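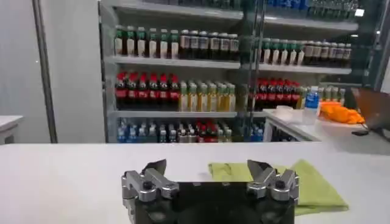 Rosalie Steiner had a budget line for one robot arm before she had decided what the arm would do. The money came through in January, and it had to be committed by the end of the quarter.

"That's the wrong order," she says. "You should know the job first. But if I'd waited, we would have lost the line."

Steiner plans equipment for Dalside, which runs 13 small convenience shops inside office buildings and hospitals. Most have one person on shift. The job she settled on was counter work: wiping down, putting stray bottles back, clearing what customers leave behind. Restocking the drinks coolers was on her first list and came off it.

"The glass doors were the problem," she says. "Opening one, holding it open, reaching past the first row. Every vendor said yes on the phone. Then you ask for it in writing and the answer gets longer."

She took quotes from two suppliers, Oprea and Benolus. Benolus was cheaper for the arm itself. Oprea's price included the gripper, the mounting plate and two days of setup, and once she added those to the other quote the gap closed. She now asks for every quote on the same one-page sheet, with a row for spare fingertips.

"Fingertips wear," she says. "A set is small money, but you don't want to find out the lead time is 18 working days when you're already down to your last pair."

The cost she missed was electrical. The counter in the first shop had one outlet, shared with the register, and a separate circuit came to $3,871 with the permit. It hadn't been in anyone's quote, and she paid for it out of contingency.

Theresia Hauser manages that shop and was brought in late, after the purchase order had gone out. She would have liked to be asked sooner.

"I could have told them about the outlet," Hauser says. "I could have told them about the lunch hour too. I need that counter clear from 11:30, and they had testing down for noon."

Testing moved to the early morning. Hauser also asked for a written rule on who does what when the arm stops, and she got one — staff press the stop button, call the supplier and do nothing else.

Steiner puts the staff time for the trial at some 40 hours, none of it budgeted. For the next request she has given training its own line and moved the service contract out of the purchase price, so that it shows up every year.

The second site would be Grornport, a larger shop with a longer counter. She hasn't ordered anything for it. An electrician is going out on Thursday to look at the wall.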